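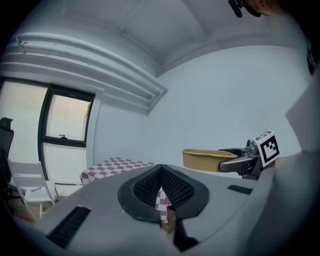
3.2 Collection of the demonstrations

All the demonstrations of the table-laying task were given by hand, with the handheld gripper and without any robot in the room. The person giving the demonstration holds the tool, carries out the task at normal speed, and the camera on the tool records what the tool sees. We chose this way after a first trial in April, in which the same task was taught by remote control and the operators needed much more time for each attempt. The tray is the most difficult object of the set, as it is wide and must be kept level while it is carried. In Figure 3 the tan tray is held against the jaw just above the housing, and the table with the red-and-white checkered cloth stands farther back, against the wall. The marker block on the finger assembly also remains in view at this moment, and this matters for our method, as the opening of the fingers is computed from the marker and not from a sensor inside the handle.

Figure 3. Handheld demonstration with the tray, view of the tool camera.

Four persons gave demonstrations. Each of them received a short instruction and then practised until he or she could complete the task three times without a drop. We did not tell them which path to follow from the start position to the table. In the earlier Jalia recordings we had prescribed the path, and the learned policy became very weak when the table was moved by even a small distance. The only rules were to keep the tool in one hand, to avoid quick turns of the wrist, and to wait for one second before opening the fingers.

In total we recorded 2,157 demonstrations, of which 165 were removed. Most of the removed recordings had a gap in the estimated path of the tool. Such gaps were more frequent near plain white walls, where the tracking finds few points to hold on to. A patterned cloth helped the tracking in the last part of the movement, but we must admit that we did not study this effect separately — it was noticed only when the data were already collected. The remaining recordings were cut by hand at the beginning and at the end.

3.3 Comparison with remote control

For the comparison, the same four persons controlled the Prevberg arm with a pair of joysticks. They could see the arm directly and were allowed to walk to the side of the table. In this condition 39 demonstrations were collected in one working day. The operators reported that the lowering of the tray was tiring, as they could not feel the contact with the table and had to judge it by eye. With the handheld tool they feel the contact through the handle, and they slow down at the right moment without thinking of it.

On the other hand, remote control has one clear advantage. Every recorded movement can be carried out by the arm, while a person with a handheld tool can easily reach a pose that the arm cannot. We therefore tested each handheld path against the joint limits of the arm before training, and paths that broke a limit for more than 16 consecutive steps were left out of the training set. This test was done with the Girkard planner in its standard settings.

Shares: 16 | Comments: 3

Marcelino Campos
Was the check against the joint limits done before or after the 165 recordings were removed? I could not find it in the text.

Morgan
We had the same trouble with tracking next to white walls. Posters on the wall helped us a little.

Marcelino Campos
Thank you, Morgan, we will try this in our lab. I would still like to know the order of the two steps.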